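Codberg Allotment and Garden Association
Minutes of the general meeting held on 27 May 2023, Codberg village hall
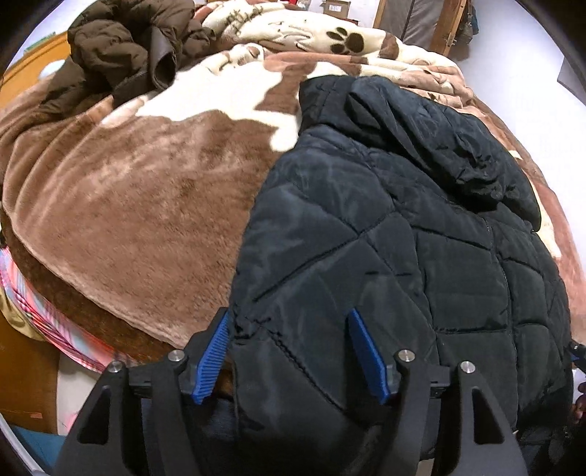
Chair: Aurélien Delaunay
The meeting opened with 70 members signed in. The minutes of the March meeting were read and agreed with one correction: the broken tap is on the Candach side, by plot 8.

1. Water
The pipe to the lower plots has been leaking at the joint near the gate. A plumber has looked at it and advises replacing the whole length before winter. His price is £1,316 including digging. One member asked if we could dig the trench ourselves and pay only for the pipe and fitting. The chair will ask for a second price on that basis. Until then the lower tap stays shut off and plot holders there may use the tank by the shed.

2. Rents
It was proposed that the yearly rent for a half plot go up by £8 and for a full plot by £10. There was a long discussion. Several members on half plots felt that the gap between the two was too small. The proposal was put to the vote as it stood and carried. New rents start with the next bills.

3. Wumbei Lane hedge
The hedge has grown over the path again and prams cannot get past. Cutting will wait until the birds have finished nesting. The parish has been told.

4. Waiting list
Two plots have not been worked since last summer. Letters have been sent and one reply received. The other plot will be offered to the next person on the list if nothing is heard by the end of the month.

5. Bonfires
Complaints have come from houses on the Candach side about smoke in the afternoons. Members are reminded that fires are allowed after dusk only, and that plastic and treated timber must not be burnt.

6. Any other business
The rotavator is back from repair. The key is kept in the shed and the book must be signed. A member asked for the notice board to be moved nearer the gate. Agreed.

The meeting closed at half past four. The date of the next meeting will be put on the notice board.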